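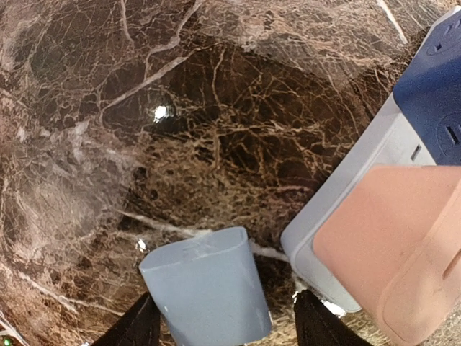
Griltirari Homebrew Club: minutes of the end-of-year meeting, 26/12/2019

Hi all, I took the notes again, so blame me for the spelling. We started late because half of us were still full of pie, and Marius Furtună was in the chair (he brought the good chairs too, thank you Marius!).

Minutes of the last meeting
Approved, with one fix. I had written that the Nomura yeast was a lager strain and it's an ale strain. Sorry to the person who pitched it cold on my say-so.

Money
We have $422 in the account after paying for the grain order. Two members still owe dues and they know who they are. Marius wanted to put some of it toward a second kettle and I said let's wait until spring — agreed, nobody fought me on it.

Bulk grain order
The sacks from Enholm came in and they're at my place, stacked by the dryer. Please come get yours! I have 39 pounds of Munich malt with no name on it. If you ordered Munich and forgot, call me. If no one claims it by the next meeting we'll split it for the club batch.

Club batch
Long talk on this one. The choices were a brown porter or another go at the smoked beer. I like the smoked beer, I'll say so right here in the minutes, but the porter won the vote. We'll do a single brew day on the Stitero system with a 60-40 split of yeasts, which is a compromise I don't love but can live with. Marius will write up the recipe and send it out before we buy hops. 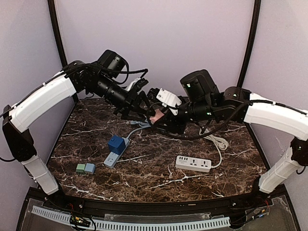 Summer competition
We're going to host one in June. The plan is 42 entries at most, two bottles per entry, and we close the list when it's full. I asked if we could do a cider category and got a maybe. We need judges, so if you've done the tasting course or have been thinking of taking it, talk to me. Entry fee is still open. I'd like it cheap, Marius would like it to cover the ribbons.

Tasting
We opened four bottles. My saison was too sweet and I'm going to let the next one sit longer before I bottle. The spruce beer split the room (I went back for more). The dry stout got the most love, and the old barleywine had gone a bit like sherry, in a nice way.

To do
Marius: porter recipe, price of ribbons.
Me: find a home for the Munich, ask around for judges, put the draft competition rules in the shared folder.
Everyone: pick up your grain, and bring back the bottle capper if you have it. It's the red one.

Next meeting at Marius's place, same time as usual. Bring a glass.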